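About Kerkstead

Kerkstead is a residential cooking school for adults. We teach plain household cooking to people who have had little chance to learn it, including those leaving the family home, those recently widowed, and those returning to work after a long illness. The school was founded by Ilse Bauerfeind, who remains its director, and it occupies the former Bivolwood grange hall and the two buildings behind it.

Our Courses

The full course runs for 16 weeks and begins each January. Students learn to plan a week of meals, shop within a fixed budget, store food safely, and cook for one person or for a household. Shorter evening courses are offered in bread, soups and preserving. Classes are kept small, and every student works at his or her own station.

More than 306 students have completed the full course. Graduates receive a certificate and may return for any evening course at half the usual fee.

Our Faculty

Corina Ene leads the full course and oversees the teaching of new instructors. Hatsue Tamura teaches preserving and pickling. Teodor Dumitrescu is responsible for bread and for the school's kitchen garden, which supplies herbs and greens to the classes through the growing season. Lăcrămioara Bucur directs admissions and student support.

Our Approach

Instruction at Kerkstead follows the ordinary home kitchen. Recipes are written for a standard cooktop and common tools, so that what is learned in class may be repeated at home without special equipment. Students are asked to cook each core dish on their own before moving to the next unit.

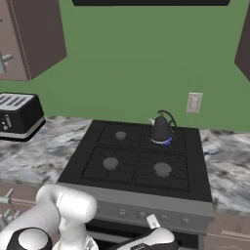

Admissions and Fees

Applications are accepted throughout the year. No earlier training is required. Applicants are invited to a short interview, in person or by telephone, and are told of the decision in writing. Reduced fees are available to students with limited income, and requests are handled in confidence by the admissions office.

Visitors are welcome by appointment.

Page last revised 10/07/2022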